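[Brindolach-list] Re: Storing spices and dry goods in the hall kitchen

From: Madalena Correia
To: Brindolach-list
Date: 08/04/2026

Jaime Correia wrote:

> Before we reorder for the summer lunches, can we settle how the dry
> goods are kept? At the moment the spices are on the open shelf over
> the cooker, the flour is in the bags it came in, and half the jars
> have no date on them. I threw out two bags of rice in December that
> had weevils in them. I would like to know:
>
> 1. what we should keep and where
> 2. how long ground spices are worth keeping
> 3. whether to carry on buying the 500 g bags or go back to small jars
> 4. who is writing the labels
>
> There is also the question of the Gronodden order, which closes soon.
> The last one came to 55 pounds with delivery and I don't want to
> spend that again on things we already have.
>
> Jaime

Taking these in order, with apologies for the length.

1. The shelf over the cooker should go, or at least be used for plates. Steam gets into anything opened up there and the ground spices cake. The cupboard to the left of the back door is on an inside wall and stays cool all year. At present it has the spare tablecloths in it, and those can move to the chest in the corridor. I measured the shelves and the tall Distadgate tubs fit on the bottom one with the lids on. The middle shelf will take jars two deep. I wouldn't go three deep, as we would be back to finding four open paprikas.

Flour, rice, lentils and oats should be in the tubs as soon as the bags are opened. Weevils usually come in with the bag, so the tubs won't stop them arriving, but they will stop them getting from the rice to everything else. Wash and fully dry a tub before refilling it, and please don't pour new on top of old. If there is a cupful left, put it in a jar and use that first.

2. On how long things keep, this is what I work to at home and what we did at the Veloso kitchen when I cooked there:

Whole spices (cumin, coriander, peppercorns, cloves): three years or so if kept dark and dry.
Ground spices: a year once opened. They don't become unsafe, they just stop tasting of much.
Dried leafy herbs: a year, less if they are in clear jars in the light.
Garlic and onion powder: these take up damp faster than anything else. If the jar has set solid, bin it.
Blends and curry powders: go by the weakest thing in them, so a year.

If you are not sure, rub a pinch between your fingers and smell it. If you have to think about whether there is a smell, it is finished.

The pale powders are the ones most easily mixed up once they leave their own packaging. Ground ginger, white pepper and garlic powder look much the same in a jar, and last year somebody put white pepper in the apple crumble. For that reason I would leave those in the jars they are sold in, with the maker's label on, and decant only the ones we buy in bags. 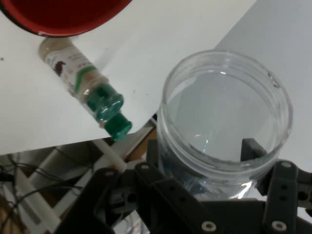

Small jar with a flip-top cap, original label left on.

Flip-top lids are handy but they get left open. When you wipe down at the end of a session, please press each one shut until it clicks. And don't shake spices straight from the jar over a steaming pan. Shake some into your palm or a spoon away from the hob, then add it.

3. Bags or jars depends on what it is. We get through a 500 g bag of cumin and one of turmeric between orders, so those are worth buying large. The same goes for paprika and mild curry powder. We don't get through large bags of cloves, nutmeg, fennel or allspice, and every one we bought ended in the bin with most of it still there. My suggestion for the Gronodden order is the four large bags and small jars of everything else. I make that well under last time, but I haven't seen the new price list. Jaime, if you have it, could you send it round?

The kitchen account stood at 2,876 pounds at the end of December, so this is not about being short of money. I would still like the roof contribution to come out of it before we spend on a second set of tubs.

4. I can write the labels. I have a roll of freezer tape, which peels off cleanly after washing, unlike the paper ones that Jaime spent an evening soaking. Each label needs the name, the date opened and the allergen if there is one. Mustard and celery are both on the allergen list and both turn up in blends, so copy the ingredients off the bag before it is thrown away. I would like to keep a sheet inside the cupboard door with the full ingredients of any blend we have decanted. If a visitor asks, whoever is cooking can read it out.

Two things I have not settled:

The oil. We have three open bottles of sunflower oil and one of something unlabelled. I have put them together on the floor of the cupboard for now. Does anyone know what the unlabelled one is?

The salt. I would keep it by the cooker in the lidded pot, as it is used every time and doesn't go off. If people object to the one exception, say so.

I can do the clearing out in the morning before the next lunch and would be glad of one other person, mainly to read dates to me. Anything past its year will go on the side table first, in case someone wants it for home.

Madalena

_______________________________________________
Brindolach-list mailing list
To leave the list, send a blank message with "unsubscribe" in the subject line.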